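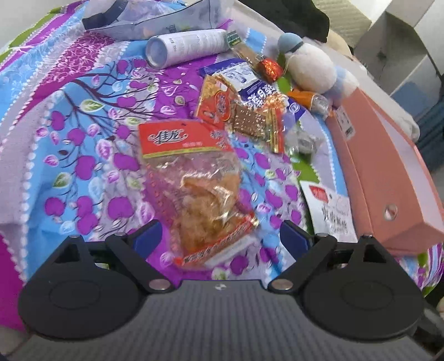 Peut-on passer un drap imprimé en machine avec le reste du linge ?
À 40 degrés, sur l'envers, avec des couleurs du même tempérament. Le blanc attendra son tour.

DRAP À MOTIFS « VERGER DE GRUNINAR »
Maison Gerkamard, linge de lit

Du bleu vif, du magenta, du lilas grisé, du vert : le Verger ne cherche pas à se fondre dans la chambre. Des branches bordeaux retombent, chargées de gros fruits violets, entre des rangées courbes de petits festons blancs. Les amateurs de lin écru sont priés de changer de rayon.

Nous le vendons comme drap de dessus. Nos clients s'en servent aussi comme jeté et comme nappe de pique-nique sur matelas, avec sachets de grignotage étalés au milieu. La notice ne prévoit rien à ce sujet. Secouez par la fenêtre, en regardant d'abord qui passe.

Référence : 316
Lavage : 40 degrés, essorage à 800 tours
Séchage : à l'air libre, à l'ombre
Repassage : fer moyen, si vous êtes de ceux qui repassent les draps
Lot de 2 : sur commande, auprès de la boutique Brophy
Retrait : dépôt Drundo, le matin

Les miettes grasses partent avec un peu de savon de Marseille avant lavage. Le réassort de novembre est arrivé, il en reste 120.

Imprimer cette page
Envoyer par e-mail

Commentaires

mirabelle_b
Acheté pour la chambre d'amis. Les amis viennent moins longtemps, je recommande.

Kiki44
Est-ce que le violet dégorge au premier lavage ? J'ai des taies claires et peu de courage.

oreiller_plat
@Kiki44 chez moi non, mais je l'ai lavé seul. Par contre le vert est plus vert que prévu.

passant
Très bien pour manger au lit. Pour dormir aussi, je suppose.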